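Search this site Enter keywords Go

Last updated Sun 8 October

Looking after the gripper on the Fonstead cell

The pick cell at Fonstead has one arm, one parallel gripper and a simulated copy that the maintenance technician keeps in step with the hardware. The technician has run it since June and spends more time on the finger linkages than on the arm.

"The arm mostly wants to be left alone," the technician said. "The linkages have pivots, and pivots wear. Once there is play at a pivot the two pads stop arriving together, and a can gets pushed sideways before it gets held."

The check takes 10 minutes. Power is isolated, the fingers are moved by hand through full travel, and each bolt cap is looked at for a raised edge. Pads are wiped with a dry cloth. Play at the fingertip is measured with a dial gauge and written in the log. The Bowen handbook for the cell gives no limit for it, so the technician set one after replacing 2 worn links on the sister machine at Marnwood.

Changes to grip width or approach height go into the simulation first. The standard trial is an upright can with other packages left near it.

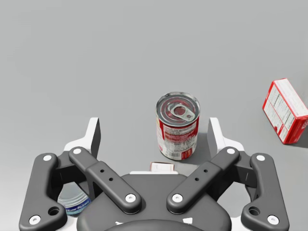 Simulated approach to a can, jaws open, seen from just behind and above the gripper.

"I look at the pads against the can before I look at anything else," the technician said. "If the model has the can off to one side, I check the tool offset. Usually somebody has changed the pads and kept the old number."

The offset is stored in Kotum, the cell's control package, and has to be entered again after every pad change. The technician would like the software to ask for it. At present it loads the last value without a prompt.

Asked what the simulation does badly, the technician named wear. "The model's pivots are perfect every morning. It will tell me a path is clear. It won't tell me a link is loose."

The log stands at 290 entries, 11 of them for pad changes. Spare pads are kept in matched pairs in the drawer under the controller, and a pair is never split. Links are ordered singly.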